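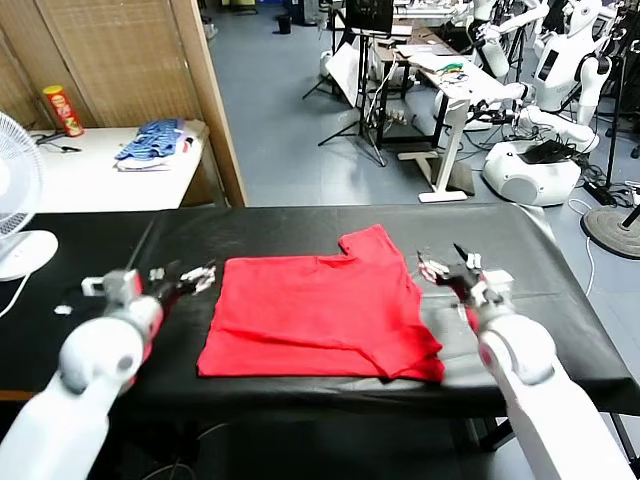
A red T-shirt, partly folded, on a black cloth.

We moved our son's bedtime in April. He is six, and he had been going down at whatever time the day ran out, which could be 7:30 or could be past nine. Mornings were bad. He cried over socks and the wrong spoon, and his teacher, Ms. Farah, mentioned that he put his head on the desk before lunch.

I asked our pediatrician, Dr. Ladefoged, if we should try melatonin. He said he would rather see us keep a fixed bedtime for a while first and write it down. So I kept a notebook by the stove for 19 nights. Lights out, time asleep (my best guess from the hallway), time up, and a word or two on how the morning went.

The first week was worse than what we had before. He was in bed at 7:45 and still talking to the ceiling at nine. I had expected him to be tired enough to just drop off. My friend Sólveig has three kids and told me to leave the wake-up time alone even after a late night, so I got him up at 6:40 every day — I did not enjoy this and neither did he. 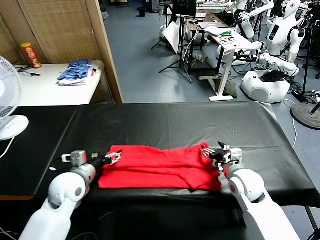
Bedtime itself took the most work. We had been doing bath, then a show, then teeth, then a hunt for pajamas, and the hunt could eat 20 minutes. Now he lays his pajamas out before dinner and puts them back in the drawer himself in the morning. His folding looks a lot like that red cloth, uneven layers and one end bunched up, and I leave it alone. He knows where they are, and that's all I need from a pair of pajamas.

By the second week he was asleep before 8:30 on most nights. There were 2 bad ones, both after his cousin's visit, and I wrote those down too. Mornings got quieter before they got cheerful. He still doesn't like socks.

I took the notebook to Dr. Ladefoged and he read the whole thing, which I appreciated. He didn't see a reason to go further for now. One kid and one notebook don't prove much, and he may just be getting older. We're keeping the 7:45 bedtime through the summer, and I'll have to buy darker curtains for his room before the evenings get any longer.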